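# About Flomside

Flomside plans birthday parties, christenings and family celebrations for households in Greltberg and the surrounding towns. The company was founded by Nuria Mamo and Yaw Nyarko, who began by arranging first birthdays for relatives and now oversee 200 events a year with a permanent staff of 12.

Each family is assigned one planner, who remains responsible for the booking from the first meeting to the final invoice. Themes, menus and guest lists are agreed in writing four weeks before the event. 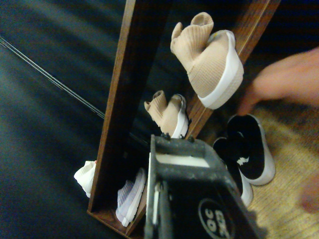
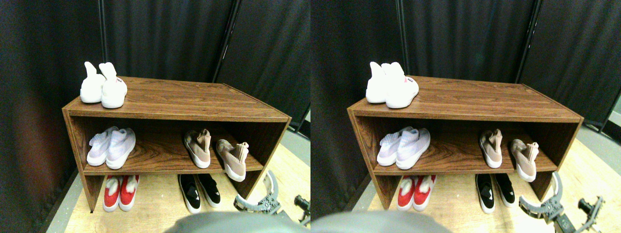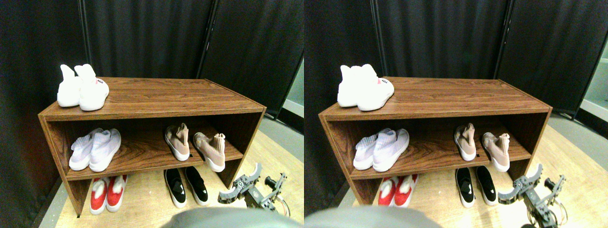
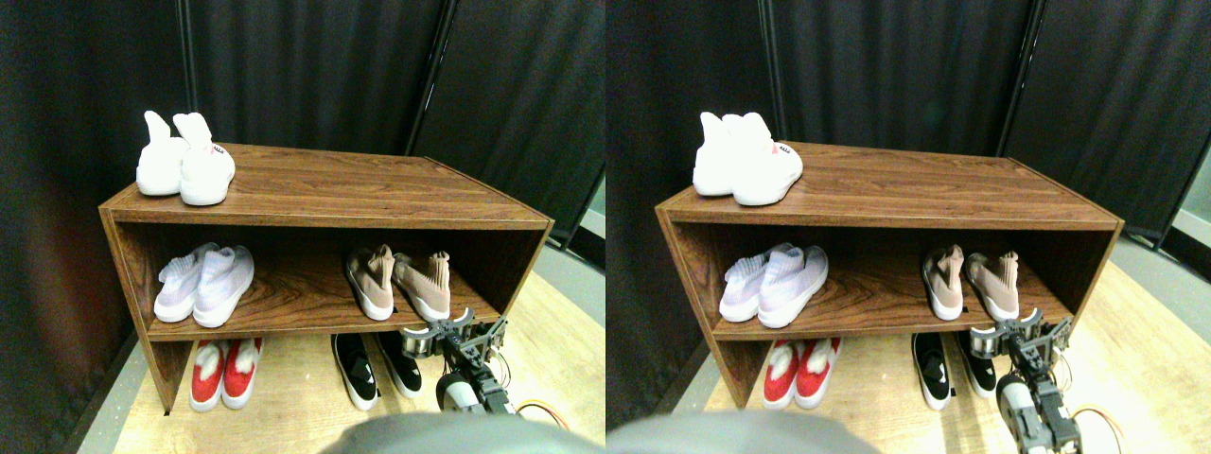

Parties may be held at the family's home or at Ngubane Hall, which seats 93 guests and is available from 10 a.m. Letay Abera manages the hall and its kitchen. Cakes are ordered through Mihret Feyisa, who also keeps the allergy record for every booking.

Deposits are refundable until the theme has been confirmed — after that date, they may be moved once to another event. Requests for November and the winter holidays should be addressed to Cường Triệu at the Greltberg office.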